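4. 거실의 한 자리: 안락의자에 대한 이야기들

4.1 의자를 묻다가 듣게 된 것

앞 장에서 밝힌 대로 이 연구는 처음부터 의자를 다루려던 것이 아니었다. Proltstead의 임대주택 단지 Trellar에서 우리가 묻고자 했던 것은 은퇴 이후 거실의 쓰임이 어떻게 달라지는가 하는, 지금 돌이켜 보면 다소 넓고 막연한 질문이었다. 그런데 열여덟 가구를 찾아다니며 차를 얻어 마시고 이야기를 듣는 동안 대화는 번번이 같은 곳으로 흘러갔다. 어디에 앉느냐는 것, 그리고 왜 하필 거기에 앉느냐는 것이었다. 질문지에는 의자에 관한 문항이 두 개밖에 없었고 그나마도 가구 목록을 채우기 위한 형식적인 것이었는데, 녹취록을 펼쳐 놓고 보니 참여자들이 가장 길게, 가장 즐겁게 이야기한 대목이 바로 그 문항들 뒤에 붙어 있었다. 이 장은 말하자면 그 뒤늦은 깨달음을 정리한 것이다.

거실에 놓인 안락의자는 가구 가운데서도 묘한 위치에 있다. 소파는 여럿이 쓰는 것이고 식탁 의자는 짝이 맞아야 하는 것인데, 안락의자는 대체로 하나이며 대체로 한 사람의 것이다. 참여자들은 이 의자를 부를 때 ‘의자’라는 말을 잘 쓰지 않았다. ‘내 자리’라고 하거나, 함께 사는 이가 있는 경우에는 ‘저 사람 자리’라고 했다. 가구의 이름이 사라지고 장소의 이름이 그 위에 얹히는 셈이다. 우리는 이 말버릇이 생각보다 많은 것을 알려 준다고 본다. 의자는 옮길 수 있지만 자리는 옮기기 어렵고, 의자는 바꿀 수 있지만 자리는 물려받거나 비워 두는 것이기 때문이다.

Zuvside 구역에 사는 한 참여자는 남편이 앉던 의자를 천갈이해서 쓰고 있었다. 색이 바뀌고 속도 새로 채웠으니 남편의 의자라고 할 만한 것은 뼈대밖에 남지 않았는데도, 손님이 그 의자에 앉으려 하면 자신도 모르게 다른 쪽을 권하게 된다고 했다. “앉아도 돼요, 앉아도 되는데, 저기가 더 따뜻해요.” 녹음기를 끈 뒤에 덧붙인 말까지 옮기지는 않겠으나, 이런 종류의 가벼운 거절은 다른 집에서도 여러 모습으로 되풀이되었다. 어떤 집에서는 방석이 그 일을 했고, 어떤 집에서는 늘 걸쳐 둔 담요가 그 일을 했다.

4.2 의자는 어디를 향하는가

가구 배치를 다룬 논의에서는 흔히 텔레비전이 거실의 방향을 정한다고들 한다. 우리도 그럴 것이라 여기고 현장에 들어갔다. 텔레비전이 중요하지 않다는 말을 하려는 것은 아니며, 실제로 많은 집에서 소파는 텔레비전을 정면으로 바라보고 있었다. 다만 안락의자는 조금씩 비껴 놓여 있는 경우가 많았고, 그 비낀 각도에는 저마다 사정이 있었다. 현관문이 보여야 마음이 놓인다는 사람이 있었고, 창밖으로 버스가 들어오는 것을 보아야 외출 준비를 할 수 있다는 사람도 있었다. 부엌에서 냄비 끓는 소리가 잘 들리는 쪽으로 귀를 두어야 한다며 의자를 벽에서 한 뼘쯤 떼어 놓은 이도 있었다.

이 가운데 버스 이야기를 조금 더 하고 싶다. Trellar 단지 앞 정류장에는 배차 간격이 긴 노선 하나만 선다. 창가 쪽으로 의자를 돌려 둔 참여자는 버스가 언덕 아래에 나타나는 것을 보고 일어나면 꼭 알맞게 도착한다고 했다. 외투는 의자 등받이에 걸려 있고 신발은 의자 옆에 있으며 장바구니는 팔걸이에 얹혀 있다. 연구자의 눈에는 정돈되지 않은 거실이었지만, 본인의 설명을 듣고 나면 그보다 더 정돈된 거실이 있을까 싶어진다. 우리는 첫 방문 때 이 집의 관찰 기록에 ‘어수선함’이라고 적었다가 두 번째 방문 뒤에 그 말을 지웠다. 지운 자리를 그대로 남겨 두었는데, 연구자가 얼마나 쉽게 자기 집 거실을 잣대로 삼는지 잊지 않기 위해서이다.

의자의 방향은 계절에 따라서도 달라진다. 6월에 방문했을 때는 창을 향해 있던 의자가 겨울에는 난방기 쪽으로 돌아앉아 있는 집이 여럿이었다. 참여자들은 이것을 의자를 옮긴 일로 여기지 않았다. 의자를 옮긴 적이 있느냐고 물으면 없다고 답하고, 여름에는 저쪽을 보고 있지 않았느냐고 되물으면 그제야 웃으며 그건 그냥 돌려놓은 것이라고 했다. 옮기는 것과 돌려놓는 것 사이의 이 구분은 우리가 마련한 것이 아니라 참여자들의 말에서 얻은 것이고, 이후의 분석에서도 그대로 따랐다. 자리는 그대로인데 보는 쪽만 바뀐다는 감각은 이사를 앞둔 사람들의 이야기에서 다시 한번 등장하게 된다.

4.3 앉는 면이 놓는 면이 될 때

안락의자에 사람만 앉는 것은 아니다. 주인이 자리를 비운 사이 의자 위에는 갖가지 물건이 올라온다. 읽다 만 신문, 안경집, 뜨개질감, 손주가 두고 간 장난감, 아직 뜯지 않은 우편물 같은 것들이다. 이 물건들은 선반에 놓인 물건과는 성격이 다르다. 선반의 물건은 제자리에 있는 것이고, 의자 위의 물건은 제자리로 가는 길에 잠시 쉬고 있는 것이다. 한 참여자는 의자를 ‘우리 집 정거장’이라고 불렀는데, 우리는 이 표현이 마음에 들어 분석용 분류 이름으로 빌려 썼다.

정거장으로서의 의자는 하루의 리듬을 잘 보여 준다. 아침나절에는 비어 있거나 주인이 앉아 있고, 점심 무렵부터 물건이 하나둘 쌓이며, 저녁이 되어 주인이 다시 앉으려면 그것들을 치워야 한다. 이 치우는 일이 귀찮지 않으냐고 물었을 때 돌아온 대답은 뜻밖에 다정한 것이었다. 치워야 하니까 안 잊어버린다는 것이다. 약봉지를 서랍에 넣으면 거르기 쉽지만 의자 위에 두면 앉기 전에 반드시 손에 쥐게 된다. 부칠 편지도, 돌려줘야 할 반찬통도 그렇게 의자를 거쳐 갔다. 앉고 싶은 마음이 물건을 기억하게 해 주는 것이니, 의자가 일종의 수첩 노릇을 하는 셈이다.

물론 모든 집이 그런 것은 아니었다. Nic Giolla 동에 사는 한 부부는 의자 위에 무엇을 올려놓는 것을 몹시 싫어했고, 방문한 우리가 가방을 내려놓을 곳을 찾아 두리번거리자 곧바로 작은 탁자를 내주었다. 이 집에서는 빈 의자가 빈 의자로 남아 있는 것이 중요했다. 언제든 아들이 와서 앉을 수 있어야 한다는 이유에서였다. 아들은 먼 곳에 살아 자주 오지 못한다고 했다. 우리는 이 집의 의자를 어디에 분류해야 할지 오래 의논했고, 결국 정거장이라는 범주 옆에 ‘맞이하는 자리’라는 범주를 따로 두기로 했다. 한 집밖에 해당하지 않는 범주를 세우는 것이 방법론적으로 깔끔한 일은 아니겠으나, 이 집을 ‘기타’로 밀어 넣고 싶지는 않았다.

손주와 관련된 이야기도 적어 둘 만하다. 아이들에게 할머니 할아버지의 안락의자는 앉는 가구라기보다 하나의 지형인 모양이다. 팔걸이는 올라타는 언덕이 되고 등받이는 숨는 벽이 되며 넓은 방석은 인형을 앉혀 놓는 무대가 된다. 아이가 돌아간 뒤에도 인형을 며칠씩 그대로 두었다는 참여자가 있었다. 그동안 본인은 어디에 앉으셨느냐고 물으니 식탁 의자에 앉았다고 했다. 허리가 좀 아팠지만 괜찮았다고도 했다.

4.4 색과 바닥, 그리고 넘어짐에 대한 걱정

이제 조금 실용적인 이야기로 옮겨 가려 한다. 참여자들이 의자를 고를 때 무엇을 보았는지 물으면 가장 먼저 나오는 대답은 높이와 단단함이었다. 너무 낮으면 일어나기 어렵고, 너무 푹신하면 몸이 잠겨 버린다. 팔걸이는 손으로 짚고 일어설 수 있을 만큼 굵고 튼튼해야 한다. 이런 조건은 고령자용 가구를 다루는 여러 지침에서도 되풀이되는 것이라 새로울 것이 없다. 우리의 눈길을 끈 것은 그다음에 나오는 색 이야기였다.

짙은 색 의자를 고른 사람들은 때가 덜 탄다는 점을 들었다. 차를 흘려도 표가 나지 않고, 오래 써도 팔걸이 끝이 누렇게 변하지 않는다는 것이다. 반면 밝은 색을 고른 사람들은 방이 환해진다는 점을 들면서, 눈이 나빠지고 나서는 어두운 의자 위에 둔 어두운 물건이 도무지 보이지 않는다는 말을 덧붙이곤 했다. 까만 리모컨을 까만 방석 위에서 찾느라 반나절을 보냈다는 이야기는 거의 모든 집에서 한 번씩 들었고, 들을 때마다 다 같이 웃었다. 웃고 나서는 대개 진지한 이야기가 이어졌다. 안경을 깔고 앉았다는 이야기, 뜨개바늘을 깔고 앉았다는 이야기 같은 것들이다.

바닥과의 대비도 문제가 된다. Trellar의 거실은 단지 전체가 같은 나무 마루로 되어 있어서, 마루와 비슷한 갈색 계열의 의자는 저녁 무렵이면 바닥과 한 덩어리로 보이기 쉽다. 시력이 약한 참여자에게 의자의 앞 모서리가 어디에서 끝나고 바닥이 어디에서 시작되는지를 알아보는 일은 안전과 바로 이어져 있다. 짙은 의자가 밝은 마루 위에 놓이면 이 경계는 한결 또렷해지지만, 그 대신 의자 자체의 굴곡, 그러니까 팔걸이와 방석이 만나는 골이나 등받이의 솔기는 어둠 속으로 숨어 버린다. 바깥 윤곽은 잘 보이는데 안쪽 생김새는 잘 보이지 않는 것이다. 우리는 이 맞바꿈을 참여자들과 이야기할 때 그림 3과 같은 색 조합을 염두에 두었다.
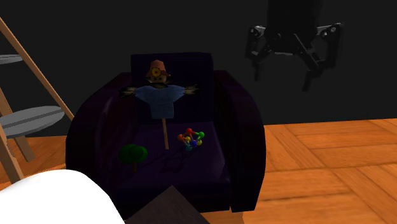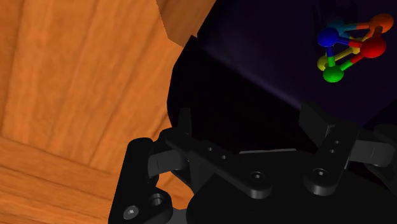
그림 3. 짙은 색과 주황빛 나무의 대비(컴퓨터 렌더링). 첫째 그림은 나무 마루 위의 짙은 자줏빛 안락의자, 둘째 그림은 나뭇결이 드러난 면과 검은빛에 가까운 큰 물체.

참여자들이 스스로 찾아낸 해결책은 소박하면서도 영리했다. 가장 흔한 것은 밝은 색 수건이나 무릎 담요를 방석 위에 깔아 두는 방법이었다. 의자를 아끼려는 마음에서 시작한 일이지만, 써 보니 물건이 잘 보이더라는 것이다. 팔걸이 끝에 손뜨개 덮개를 씌운 집도 있었다. 덮개의 흰 테두리가 손이 닿을 곳을 알려 주기 때문에 불을 켜지 않고도 앉을 수 있다고 했다. 이런 덮개는 젊은 방문자의 눈에 그저 오래된 취향으로 비치기 쉬운데, 그 안에 몸으로 익힌 조심성이 들어 있다는 점을 우리는 꽤 늦게 알아차렸다.

의자 둘레의 바닥을 어떻게 쓰는지도 사람마다 달랐다. 깔개는 많은 안전 지침이 치우라고 권하는 물건이고, 단지를 방문하는 복지 담당자들도 같은 말을 한다고 했다. 그런데도 깔개를 고집하는 참여자들이 있었다. 발이 시려서이기도 하고, 마루가 긁히는 것이 싫어서이기도 하고, 무엇보다 깔개가 있어야 자리가 자리 같다는 것이었다. 어떤 이는 담당자가 오는 날이면 깔개를 말아 두었다가 가고 나면 다시 편다고 털어놓았다. 우리는 이 고백을 듣고 잠시 곤란했다. 위험을 알고도 적지 않을 수는 없고, 그렇다고 믿고 해 준 이야기를 그대로 옮길 수도 없었다. 본인과 상의한 끝에 집을 알아볼 수 있는 단서를 모두 빼고 여기에 적는다. 다음 방문 때 우리는 미끄럼을 막아 주는 밑받침을 가져갔고, 참여자는 고맙다며 유자차를 내주었다.

4.5 떠날 때 가져가는 것

마지막으로 이사를 앞둔 참여자들의 이야기를 짧게 덧붙인다. 조사 기간 동안 다섯 가구가 더 작은 집이나 돌봄 시설로 옮길 준비를 하고 있었다. 옮겨 갈 방은 좁고 가져갈 수 있는 가구는 몇 점 되지 않는다. 무엇을 가져가겠느냐는 물음에 이들은 별로 망설이지 않았다. 침대는 그곳에 있고 식탁은 함께 쓰면 되니 의자를 가져가겠다는 것이었다. 새 방의 평면도를 꺼내 보여 주며 의자를 어디에 놓을지 손가락으로 짚어 준 참여자도 있었다. 짚은 곳은 창가였고, 창이 나 있는 방향은 지금 사는 집과 반대였다. 그래도 괜찮겠느냐고 조심스레 묻자 그는 돌려놓으면 된다고 답했다.

이 대답을 두고 우리 사이에서도 의견이 갈렸다. 한쪽에서는 자리가 의자와 함께 옮겨 갈 수 있다는 증거로 읽었고, 다른 한쪽에서는 떠나는 사람이 자신을 달래는 말로 읽었다. 지금의 자료만으로는 어느 쪽이 옳다고 말하기 어렵다. 이사한 뒤의 방문은 한 집에서만 이루어졌는데, 그 집의 의자는 창가가 아닌 문 옆에 놓여 있었다. 직원이 드나들기 편하도록 그렇게 했다고 한다. 참여자는 복도를 지나가는 사람들이 보여서 심심하지 않다고 했고, 지나가던 이웃이 실제로 손을 흔들어 주기도 했다.

시설 쪽의 사정도 들어 보아야 공평할 것이다. 개인 가구를 들이는 데에는 방염 처리나 통로의 폭 같은 조건이 붙고, 그 조건을 맞추지 못해 의자를 포기한 경우가 있다는 이야기를 우리는 가족들에게서 건네 들었다. 다만 시설 직원을 직접 면담하는 일은 이번 연구의 동의 절차에 들어 있지 않았으므로, 규정이 현장에서 어떻게 적용되는지에 관해서는 말을 아끼고자 한다. 후속 조사에서는 의자가 들어가는 날 우리도 함께 그 방에 있을 수 있도록 절차를 새로 준비하고 있다. 다음 장에서는 같은 가구들의 식탁을 다루는데, 식탁은 의자와 달리 이사할 때 가장 먼저 남에게 주는 물건으로 꼽혔다.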